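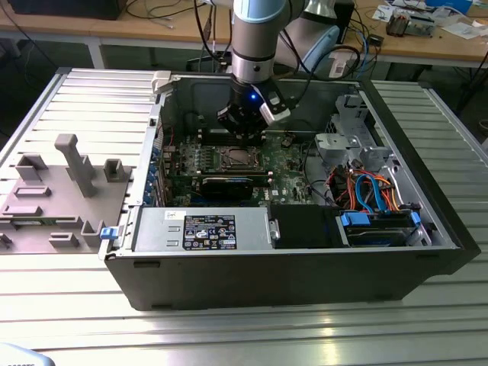

Larkance, 2/8/26

Speaker notes: "Do You Need a New Computer?"
Afternoon talk, library meeting room. Keep it moving, leave time for questions at the end.

OPENING

Start without the title slide. Ask who has been told in the past year that their computer is too old. Wait for hands. Then ask who told them. My guess is that most will say the computer did, in a little box in the corner of the screen, or a salesperson did. Both of those have something to gain. Say so plainly and move on.

I'm not here to tell anyone to keep a machine forever. I have thrown out plenty. My complaint is with the advice we get, most of which comes from people selling the replacement.

Slide 2: the open desktop. Point out the memory slots and the graphics card. Both are parts an owner can swap on a tower like this. Don't dwell on it, the hardware people in the room will want to and the rest will drift off.

THE "FIVE YEARS" RULE

Everybody has heard that a computer lasts five years. I went looking for where that comes from and got nowhere. I found tax schedules, which are about bookkeeping. I found warranty leaflets. I found a lot of web pages quoting each other. If anyone in the room has a real source, I'd like to see it, and I mean that.

What does wear out: fans, batteries, old spinning drives, the cheap power supply. What mostly doesn't: the processor. A slow computer is very often a full drive, too little memory, or a pile of programs that start up on their own.

Pause here. Somebody will say "but mine really is slow." Fine. Slow at what? Get them to name one thing. If it's web pages, ask about the internet connection before the computer.

THE CLEANUP PROGRAM

Slide 3: the Clidis offer page.

Clidis is the one I keep getting asked about. The free scan found 87 "issues" on my desktop. I ran it again straight after a clean install and it still found 20. I asked the company by email what counts as an issue. The answer thanked me for my interest. Read it out if the mood is right, it's short.

I can't say the paid version does nothing. I can say I saw no difference in how long the machine took to start, and I was timing it. One desktop is not a study. Tell them that too, I'd rather they heard it from me.

THE UPGRADE QUOTE

Slide 4: the Gosling quote, prices only.

The shop wanted a diagnostic fee up front, then labor, then the part. The part itself was the smallest line on the page. Labor is fair, people have to be paid. A diagnostic fee on a job where the customer has already said "please add memory" is harder to defend, and when I asked what was being diagnosed the fee came off. Ask the question. The worst they can do is leave it on.

If doing it yourself: machine off, unplugged, touch bare metal on the case first. Check which type of memory the board takes before buying. Sticks are keyed and the wrong type won't go in, so if you're pushing hard, stop.

WHEN TO GIVE UP

Be fair in this section. It's easy to get a laugh at the expense of the shops and then send people home to pour money into a dead machine.

Replace it when the operating system no longer gets security fixes and the machine can't run a newer one or something like Linux. Replace it when the board itself fails. Replace it when the repair costs some 70 percent of a decent used machine, though I made that number up years ago and have never had reason to trust it more than any other. Use your own.

Used business desktops deserve a mention. Jenard sells them by the pallet and some end up in local stores. Ask about the drive, ask about returns, get the answer in writing. "Refurbished" has been stamped on machines that got a wipe with a damp cloth.

GREEN CLAIMS (skip if short on time)

Trade-in programs say your old machine is "given a new life." Ask where. I asked 2 programs and got a brochure from one and silence from the other. Maybe it all goes somewhere good. I'd want to see a document before repeating it to a room.

QUESTIONS

Likely ones:
Is a tablet enough? For mail and reading, often yes. Typing long letters, try it in the store first.
Do I need antivirus? What comes with the system is decent. Be wary of any that shouts.
Can you look at mine? Not today. Bring it to the October help session, with the charger and the password.

Handout is on the table by the door. Prices on it will be out of date within months, so check before quoting them to anybody.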